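**Hekel launches the Zinura, a pull-on trouser pattern for people who hate zips**

For release: Friday

I've been promising this one since last November, so I'm very happy to say it's finally ready! The Zinura is the newest sewing pattern from Hekel, which is me, a cutting table and an awful lot of tissue paper. It's a wide-legged pull-on trouser with deep pockets and a proper faced hem, and it goes on sale this Friday as a PDF or a printed pattern.

I started drafting it after my Barka skirt came out and my inbox filled up with people asking for the same waistband on something with legs. Fair enough! The Barka waistband is flat at the front and elasticated at the back, so you get the comfort without the bunching under a jumper. I've kept it exactly as it was, apart from making the elastic channel a touch wider (threading it was a pain, and I know because you told me).

The Zinura comes in 16 sizes, with 2 leg lengths marked on every one. It was sewn up by 187 home testers before I signed it off, and their notes changed the pocket bag twice and the crotch curve more times than I'd like to admit. The booklet runs to 24 pages with big drawings, and I've written it for somebody who has made a pillowcase and maybe one wonky tote bag.

Fabric-wise, go for something with a bit of drape. I've made mine in linen, in a heavy viscose and in a brushed cotton that I now live in. The shop at Rojanasak is stocking the printed version along with cut lengths of their washed linen, so you can pick up the lot in one go, and they'll have a sample pair on the rail for you to try.

Shops wanting wholesale packs, and anybody who'd like a review copy, can drop me a line through the Hekel website. I answer everything myself, usually in the evening with a cup of tea, so give me a day or so.

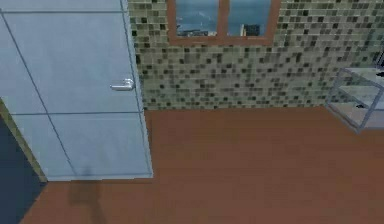
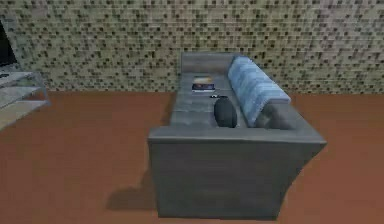 *Rendered interiors: door with lever handle (first), grey sofa with light blue cushion (second).*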